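Tool Return Bins: Sort Before the January Count

2 min read

The shared tool count takes place in January, and Yanling Wei would like the return bins sorted before then. Hand tools go back to the wall rack, and small parts go in the labeled drawers.

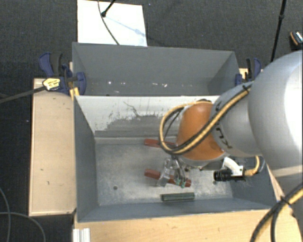

FLESTINE - December 7, 2020 - Two objects with reddish-brown, tool-like handles were lying in the front compartment of the gray metal bin, with a small flat strip in dark green and black near the front wall. The bin floor is dusty and the inner wall needs a scrub. Please claim anything of yours within 10 days - Weidong Pan has the sign-out sheet at bench 9.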